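I am writing this with my feet up and a bowl of noodles balanced on my stomach, and I feel wonderful! The clothes are done. All of them, or almost all of them, and I did the whole thing in one go after lunch with the window open and the radio going. I have been dreading it for weeks and then it was the nicest afternoon I've had since we moved to Rolenside.

It started because I couldn't find my gray sweater this morning. I knew I owned it, I had seen it, and I went through the dresser with both hands like a raccoon and came up with three swimsuits (in December!) and a tablecloth. So after lunch I just pulled everything out. Drawers, the shelf in the closet, the two bags from the Condport apartment that I never unpacked, the laundry that had been sitting on the chair since who knows when. I piled it all up in the front room and carried it through to the bed an armful at a time, which was a good system. You never have to look at the full mountain. You get one armful, you fold it, you put it away, you go get another one and have a sip of coffee on the way.

I love folding on the bed so much more than on the table. The duvet gives a little, so you can press the air out with your forearm and the cloth stays where you put it. Table folding always slides around on me. And it's low enough that I can kneel on the rug when my back gets tired.

Blue is apparently my whole personality. I had no idea! I thought of myself as a person who wears green. But armful after armful it was navy, faded navy, that soft purple-ish blue that navy turns into after a hundred washes, and hardly any green at all except the rain jacket. I lined some of them up from darkest to palest just for fun and it looked like the hills at Inthanon when we went up before sunrise. I should have stopped there and gone straight on to the socks, but I stood and admired it for a good long while.

Pichit called in the middle of everything and I put him on speaker. He folds his shirts in thirds and then rolls them, and he is very firm about it, so I tried it his way on a few of the old soft ones. He's right about the T-shirts. They stand up in the drawer like little loaves and you can see every one without digging. For anything with a collar I'm sticking with flat. I told him so and he said "fine, live in wrinkles" and then we talked about his mother's knee (better) and the train to Pukia (still terrible, two changes now, and one of them is that platform with no roof). He wants me to come up for New Year. I think I will, and I know exactly where my warm socks are, so there's no excuse.

Things I found: the gray sweater, inside a pillowcase. The other half of the striped pajamas. A library card from Condport. A receipt for noodles in the pocket of the good pants, so old that the ink had gone nearly white. And a scarf I was positive I'd left on the bus last winter. I was so sad about that scarf! I wore it for the rest of the afternoon, indoors, over a T-shirt.

The bag to give away is by the front door. It's fuller than I expected. I put in the brown dress, finally, and the jeans that I keep saving for some other version of me. I held on to the painting shirt even though it has a hole under each arm, and I don't feel bad about it one bit.

The dresser now goes, from the top: underthings and socks, T-shirts (rolled), sweaters, pajamas and the odd stuff. The top drawer still sticks on the left side. A bit of candle wax on the runner might do it, I'll try that tomorrow if I can find a candle. The swimsuits went into one of the Condport bags and up on the closet shelf with the tablecloth.

I feel as if I've folded 1,000 things. My thumbs are sore. I keep getting up to open the T-shirt drawer and look at it, and then I close it again and come back to my noodles. Tomorrow the towels!
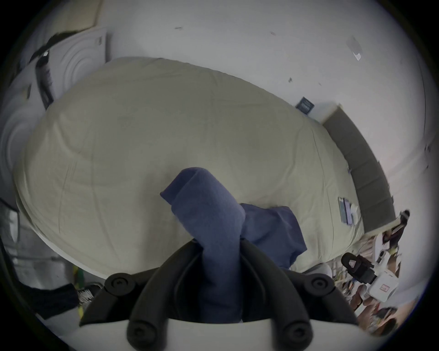
How do you keep rolled T-shirts from coming undone in the drawer?

Fold the shirt in thirds lengthwise first, roll it snugly from the collar down, and stand the rolls close together so that they hold each other up. If the drawer is only half full, a shoebox in the empty part keeps them from tipping.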